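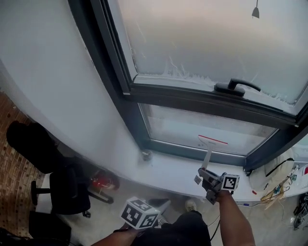

Cleaning an office window from the inside takes less than half an hour if the sill is cleared first and the work is done from the top down. These notes cover two-part windows with a lever handle, the kind with an upper part that tilts inward. Get close to the glass before you mix anything. Ours has a hazy upper pane with white patches gathered along its lower edge, a clearer lower pane, and a black lever handle on the bar between them, so the two halves need different treatment. The upper one gets the long clean and the lower one usually needs a single pass. Check the wide sill as well, where paper and small fittings collect.

Home | Workplace care | Windows | Floors | Kitchens | Contact

This site uses cookies to remember your settings. Accept | Manage

What you need

A bucket with warm water, up to half full
Dish soap, a few drops
A 700 ml spray bottle of plain water
Two microfiber cloths, one for washing and one kept dry
A flat plastic scraper
A rubber squeegee that fits the pane
A soft brush, such as an old paintbrush
An old towel for the sill

We use the Clidetti squeegee with the short handle. Any brand will do as long as the rubber edge is straight. Run your thumbnail along it. If you feel a nick, turn the rubber over or replace it, or you will get a line down the glass on every stroke.

Clear the sill

Take everything off the sill and put it on a desk, not on the floor. Loose papers go in a folder. Labels and notes that have been leaning on the glass may have stuck along the bottom, so lift one corner slowly and see if it comes. If it doesn't, dampen the back with a wet cloth and wait two minutes.

Put any loose caps, screws or other small fittings in a cup. Write the room on the cup. Hilkka Ahonen once spent most of a morning looking for a handle cover that had gone out with the dust, and we have used cups ever since.

Roll chairs back from the wall so you have room to stand. Lay the towel along the sill with one edge pushed up to the frame.

Brush the frame

Dry dust comes off more easily than wet dust. Brush the frame before any water goes near it, starting at the top corners. On a dark frame the dust shows as a gray film, and the worst of it sits on the upper face of the crossbar and behind the handle. Vacuum what falls.

Tilt the upper part

Make sure the window is fully closed. Turn the lever to the tilt position and pull gently toward you. The upper part should lean in and stop on its stays. If it feels heavy on one side, close it again and report it. Do not hang cloths on it or lean on it while it is open.

Handles differ from one maker to the next. On the older Rulleo windows in the east wing the lever points down for closed and sideways for tilt. On others it is the reverse. Try it once before you have wet hands.

With the window tilted you can reach the top edge of the sash and the seal around it. Wipe the seal with a damp cloth and no soap. Look for black spots in the corners. A little dish soap on the brush will take off light mold, but seals that have gone hard or cracked need to be replaced.

Close the window again before you wash the glass. It is much easier to press against a pane that doesn't move.

Scrape

Wet the glass with the spray bottle. Hold the plastic scraper nearly flat to the pane and push in one direction, then lift it and start again. Going back and forth drags grit under the blade. Use it for tape residue, paint specks and mineral deposits.

Do not scrape frosted film or any coated surface. If you can't tell whether the pane has a film, look for a cut edge near the frame. Film usually stops just short of the seal. Where there is film, use the washing cloth only.

If the white marks are on the glass and don't come off with water, hold a cloth dampened with diluted white vinegar on them for a few minutes, then rinse. Keep the vinegar off stone sills. If the marks are between two sheets of glass, stop there. The sealed unit has failed and cleaning will not change it. Note the room number and send it to Veikko Ikonen at maintenance. In cold weather you may also find real frost on the inside. Leave it alone until the room has warmed up, and never pour hot water on it.

Wash and pull

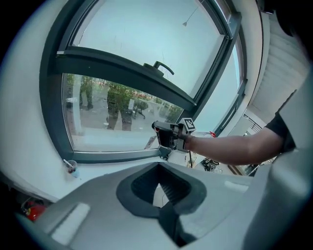
Wring the washing cloth so it doesn't drip and work across the upper pane, then the lower. Change the water when it goes gray. Wet the rubber of the squeegee and pull it across the top of the pane from one side to the other, wipe the rubber, and move down with a slight overlap. Finish by drying the bottom edge with the dry cloth.

On a curved wall the frame corners are often awkward and the squeegee won't sit in them. Do those by hand with the cloth wrapped around one finger.

Wash the handle last. Use a cloth that is barely damp and keep water out of the base, where it turns.

Finish the sill

Pull the towel away, wipe the sill from the far end toward you, and dry it. Check the glass from an angle with the room lights off. Streaks usually mean too much soap, and a second wipe with plain water will clear them. Leave the sill empty for 30 minutes before putting papers back.

How often

Twice a year is enough for upper floors. Rooms facing the parking area get an extra wash in March when the sand is still on the pavement.

Replacement squeegee rubbers are in the supply closet. Ask Orvokki Kemppainen for the key, or call extension 2171.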